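Review: the Clarnach two-finger gripper kit, after a season with our robotics club
Posted 14 September 2025 by Freya Catterall

Our club meets in a community college lab on Tuesday nights, and for the past year the big project has been a shop-helper robot for the Drostholm Student Challenge. The task sounds simple on paper. A team gets a list of drinks, the arm has to take the right bottles off a store shelf and set them on a table, and the clock runs the whole time. We went through two grippers before this one. The first was a printed claw of our own design (I still love it, it was terrible) and the second was a suction cup that never got along with round plastic bottles.

So in March we bought the Clarnach kit, and I have been meaning to write it up ever since, because it's the best thing we've spent money on!

Price first, since that's what I always scroll down for. We paid $400 for the gripper with one set of metal fingers, and another $30 for the spare tips. That's a lot of bake sale. For comparison, the Molico unit we had our eye on was $1,000 and wouldn't have fit our arm without an adapter plate.

Putting it together took one evening. The finger parts stack and bolt together, and you can change how far in the tips reach by moving a block and putting the screws back. Primo Pace, who runs our hardware side, had the first finger built before I'd found page one of the manual. The manual is the weak spot, by the way. The drawings are small, two of the steps are in the wrong order, and the wiring page assumes you own the Sima controller. We don't, so we lost a second evening to a forum thread from somebody with the same problem. 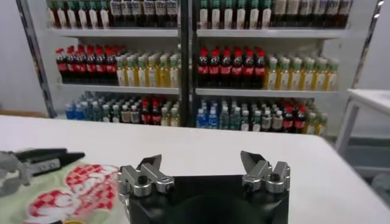 The practice shelf from the gripper's side of the table, fingers open. Cola and tea in the middle rows, more of a mix at the bottom.

Once it was wired up, though, wow. It opens wide enough for every bottle on our practice list with room to spare, and the fingers close evenly, so the bottle doesn't get shoved sideways before the grip is firm. That matters a lot when the bottles are packed in tight rows. With the old claw we'd go for one cola and bump the two next to it, and then the vision code would get confused about what was where. Over the summer we logged 400 practice grabs with the new gripper, and our freshmen ran most of them, which tells you how easy it is to live with.

I like the force setting too. You pick a number, you close on the bottle, and if the plastic crinkles you go down a step. We ended up with one value for water bottles and a higher one for soda, and the students worked that out by themselves in an afternoon – a nicer lesson on friction than anything I could have put on a whiteboard.

A few gripes. The tips are bare metal and they will scuff labels, so we stuck thin rubber on ours for long sessions and replaced it when it wore down. The screws on the finger blocks want checking every week or two. The cable comes out at an awkward angle and ours now has a clip to keep it off the wrist joint. And it's heavier than I expected, so if your arm is a small one, look at the payload number before you order.

Would I buy it again? Yes, and we're saving up for a second one so both teams can practice on the same night. If your club is doing any kind of pick-and-place event and you're tired of fixing printed fingers, put it at the top of your list. Order the spare tips at the same time – shipping on them alone cost us nearly as much as the tips did.

Rating: 4.5 out of 5, with the missing half point going to that wiring page.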